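The Snack Shelf at Plunmont – Gallery

Welcome to the snack shelf page! It covers the corner of the Plunmont building in Sondham where the grab-and-go food lives, and especially the clear containers, which have taken over in the best possible way. If you have ever stood in front of an open cabinet holding a crumpled cardboard carton with one granola bar stuck in the bottom flap, you'll understand how much I love this stuff.

The shelf feeds a lot of people. We go through 2,000 wrapped bars in a busy month, plus crackers, fruit cups and whatever was marked down at Galanis that week. For a long time it all stayed in the boxes it came in. The boxes were different heights, the labels faced the wall, and the peanut ones were always mixed in with the ones for people who can't have peanuts. Then in May we pulled everything out, wiped the shelves and started over with see-through bins. I keep wandering over to look at it, even when I'm not hungry.

**What goes in what**

Small bars do best in a wide, shallow tray. You can see every wrapper at once and nothing gets buried, so the flavors people usually skip get picked now and then (the fig one deserves it!). A tray with handle cutouts on the ends is even better, as you can pull the whole thing off the shelf with two hands and carry it to the table for refilling.

Taller, narrower containers are for anything that will stand up. Bars stood on end look wonderful, like books, and you can fit more of them in a small footprint than you'd guess. They do flop over once you're down to the last few, so we top those up first.

Open bins with a bit of a flare at the rim are the catch-all. Mixed bars, odd packets, the single oatmeal cookie left from a box. We have one of these on every shelf and I wouldn't give up any of them.

**Lids or no lids**

No lids! We tried them for a couple of weeks. They ended up in a stack on top of the refrigerator and stayed there. Everything on this shelf is individually wrapped, so open containers are fine, and people put things back far more often when there's nothing to unclip. We do use lidded Ziden tubs for loose crackers and cereal in the cabinet underneath, and they've been great for that.

**The refill**

Refill happens mid-afternoon, before the after-school rush, and takes 30 minutes if you don't stop to chat. Empty containers go out on a table first, then the bars get spread around them where you can see the wrappers. Check the dates, pick out anything split or squashed, and sort by kind. Older ones go in front or on top. I like a placemat under the containers while I work – a woven one has a nice grip to it, and the crumbs shake right off outside.

It's a very satisfying job. There's a point where the tabletop is all wrappers and you think you'll never get it straight, and a few minutes later you've got tidy rows and a clear surface. I've had people offer to help "for a second" and stay until the last bar was in.

**Washing the bins**

Warm water, dish soap, soft cloth. Please don't use the green scrubby pad, it leaves fine scratches and the clear plastic goes foggy. Dry them with a towel if you can. Air-dried ones get spots, and the spots really show on the deep bins. Stickers come off with a little cooking oil and some patience.

**Labels**

We printed 200 labels back at the start, far too many, and then found that clear containers hardly need them. The only ones still in use are the allergy labels, which are bright orange and go on the short end facing out. The rest are in the drawer under the phone if you want some for your own pantry. Take plenty!

**A few things we'd still like**

- One more shallow tray, for the top shelf
- A second placemat (any color, washable)
- A low bin for the fruit cups, which slide around
- Shelf liner, the rubbery kind, enough for two shelves

Donations can be left at the front desk in the morning or in the entry bench any time. Clear is best, square corners or round, and a scratch or two is no problem. Please rinse them first if they've had food in them.

**From the table**

Bars and containers together, with the butcher-block stripes showing underneath. I love how light everything looks on that grain, and how the clear plastic lets the gray mat come through.
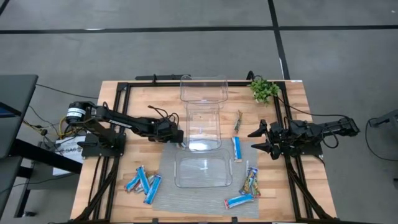 Snack bars all over the tabletop and three clear containers down the middle, with the shallow tray on the woven mat.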